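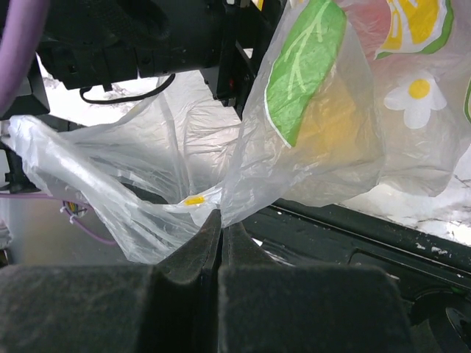 Club Guides > Vekurex Arm > Section 4: Wrist Camera and Grip Set-up

5th September | by the Talteck Robotics Club build team

3 comments | 17 shares

I wrote this section after our May meet, so it's the stuff I really wish I'd had taped to my bench! Do Section 3 first (homing and cable check), then come back.

1. Switch the arm off at the wall and wipe both finger pads with a dry cloth.
2. Plug in the wrist camera, switch the arm back on and wait for the Hova panel to say READY.
3. Open the fingers all the way, then set the grip force to 180. You can go higher later — thin plastic likes a gentle start.
4. Turn the wrist slowly through its full swing and watch the cables. They should move freely the whole way.

CAUTION: Keep your hands out of the fingers whenever the panel says READY. Yes, even for a second.

5. Open the live view and save one test picture before you run anything.

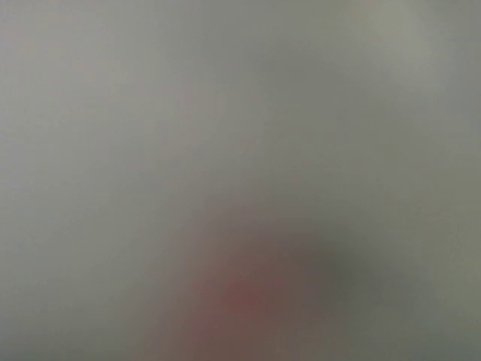 Focus is the setting I mess up most, so please give it a few minutes. I start with the dial at 609 and nudge it from there, looking for one crisp edge anywhere in the view. If all you've got is soft gray with a reddish-brown smudge coming up from the bottom, you can't judge a grip from it, so don't start a run yet. Back the wrist off a little, wait for the view to settle and save another one.

6. When the view is sharp, press TEACH and walk the arm through your pick by hand (slowly!).
7. Save the run under your team name. The log holds 2000 entries and then writes over the oldest, so copy off anything you want for the Guerra Cup.

NOTE: Changed the finger pads? Go back to step 3 and set the force again.

Section 5 covers the drop bin.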